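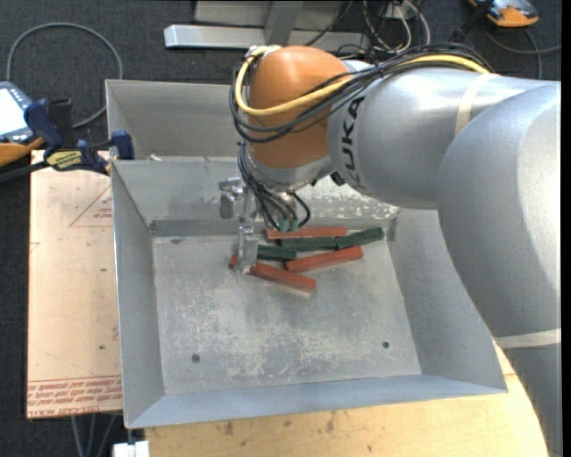
Corpus Viklow : fiche de données

Partages : 53 | Commentaires : 2

Objet

Le corpus Viklow réunit des notices d'entretien et des bons de réparation rédigés en français par des ateliers industriels. Il est destiné à l'étude de la terminologie technique et des abréviations d'usage. La présente fiche accompagne la version diffusée le 1er juin 2019.

Contenu

Le corpus compte 1 715 documents, dont 732 bons de réparation. Chaque document est fourni en texte brut, encodé en UTF-8, et associé à une ligne du fichier notices.csv (identifiant, type, année, site d'origine). Les fautes de frappe et les graphies locales ont été conservées.

Les bons du site de Hirkness antérieurs à la refonte du formulaire ne comportent pas de champ « année » ; la valeur est alors laissée vide.

Annotation

Les termes ont été délimités par Gisela Daza et Moushumi Mondal selon le guide joint (guide.txt). Les désaccords ont été tranchés par Helge Björklund. Les abréviations sont annotées séparément, sans développement lorsque celui-ci demeure incertain.

Données personnelles

Les noms, signatures et numéros de poste ont été remplacés par des codes. Toute mention résiduelle doit être signalée avant rediffusion.

Conditions d'utilisation

L'usage est réservé à la recherche et à l'enseignement. Toute publication citera le corpus et sa version. Une révision des textes du lot Skudon est prévue en août.

Contact : Gudrun Eide, service documentaire, Viklow.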